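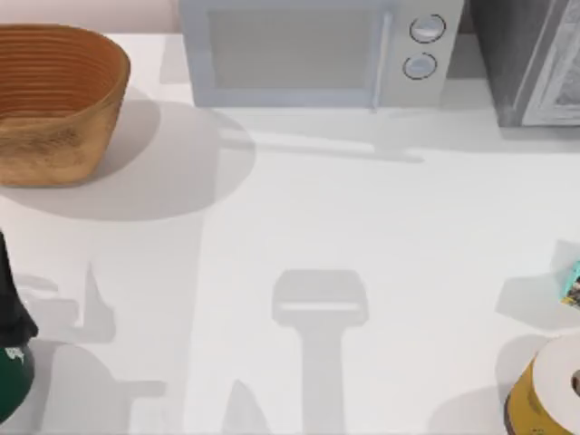
My half of the project was the lighting, and I went in thinking it would be the boring half! Siu-ming had the grasp policy, Covadonga had the object models, and I got a folder of light settings and a question from our supervisor: does a policy trained in a simulated kitchen care where the shadows fall? We found out pretty fast that I should have been nervous. With the lamps set the way I had them in February, the gripper's shadow lands right in the open middle of the table, darker and crisper than most of the edges on the microwave, and our segmentation step kept marking it as something to pick up (I spent a whole evening blaming Covadonga's meshes, sorry Covadonga).

So we made 2 versions of the scene, one with hard lights and one with soft ones, and ran 20 trials per object in each. The policy itself was trained on 1,000 demos, all with the hard lights. We named the whole setup Wevlow, which was Siu-ming's idea and I never got an explanation.

The first object was the coiled bowl. I liked it as a test because the ridges give the vision model so much to hold on to, but the rim is thick and uneven, and the wall flares out, so a finger placed low has to deal with that slope.
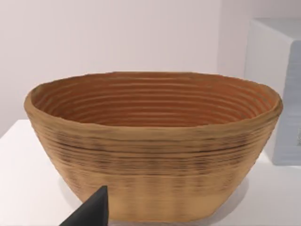

Figure 2. Wrist view of the bowl, with one gripper finger at lower left.

Soft lights helped here, mostly in the approach. The bad grasps that were left came from the rim, and no lamp is going to fix that. Next up was the olive oil bottle, and this is where I had to throw out my nice simple theory.

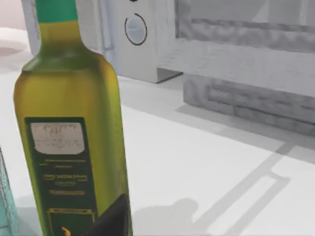 I'd expected the see-through glass to be the hard part, with the label as the easy target. Soft lights made the bottle worse! Siu-ming thinks the policy had learned to use the hard highlights on the glass to judge depth, and I think he's right, but we still have to run it with the highlights turned off to check.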